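Robotics club: two-arm tidy-up task works at school, falls apart in a real living room. Where do we start?

Asked by plumtreemom, Mar 7, 2022

Hi everybody, first post, so forgive me if I ramble. I help out with an after-school robotics club (18 kids, one patient science teacher, and me, who mostly brings snacks and holds cables). Our project this year is called Pliltent. The idea is a two-armed helper that tidies up soft things, and the kids have to show it at the regional fair in May. They picked living rooms because, as one of them put it, that's where the mess is!
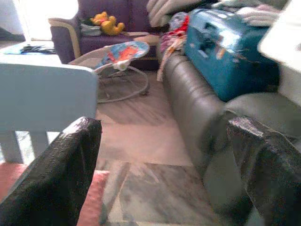
We trained it by having the kids drive the arms by hand and record each try. At school it got quite good at picking up a folded towel from a bare desk. Then we moved to a family's living room and it was like starting over. It reaches for the wrong thing, or it stops a few inches short and just hovers. Jarrah Hoani, our team captain, thinks we need far more practice runs. The teacher thinks we should tidy the room first and make it easier. I said I'd ask. We are on a small budget and our laptop is not young.

Answers

Answer from Lucian Oprea (accepted)

Welcome! I coached a team called Mokovora for a good many years and we had this same trouble the first time we left the classroom, so please tell the kids it happens to everyone. I'd do it in this order.

1. Pick one object and one surface and stay there for a while. Something flat that stands out from what's under it is a kind place to begin, like a beige foam pad on a darker leather sofa.

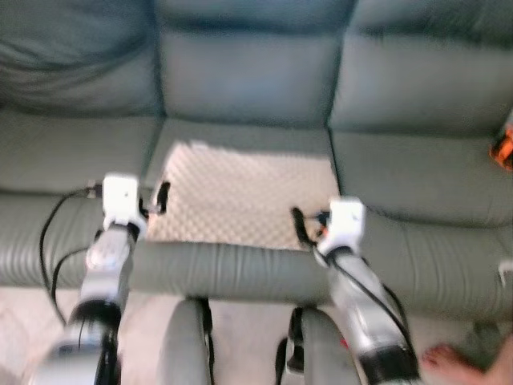

2. Record from more than one starting spot. If the arms always begin in the same pose, the robot learns the pose along with the job, and then a small shift throws it off.

3. Leave the clutter where it is. I know the teacher wants to clear it, and for the first few runs that's fine, but the fair judges love a real room and your robot needs to get used to one.

4. Watch your recordings before you train on them. All of them, with popcorn if need be.
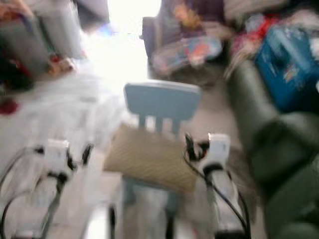
Speed was our biggest headache at Mokovora, and I suspect it may be yours too. Kids love to drive fast (mine certainly did), and once the arms and head are moving quickly the video turns to mush. When you can't make out the edges of a woven-looking mat between two white grippers, or read the printing on a blue box over on the sofa, the robot isn't getting much from those pictures either. We asked our drivers to count to 2 before every grab and it helped a great deal. Let them take turns as well, so you don't end up with one child's habits.

Answer from gearhead_gran

More data. We did 4,000 runs.

Answer from tobyw

4,000 is nuts for a club, don't let that scare you. Our group got a decent towel pickup with a lot fewer, but we did have 6 kids who really liked driving. Check your lighting too! A bright window behind the table messed us up all afternoon until we pulled the curtain. Good luck in May, and post how it goes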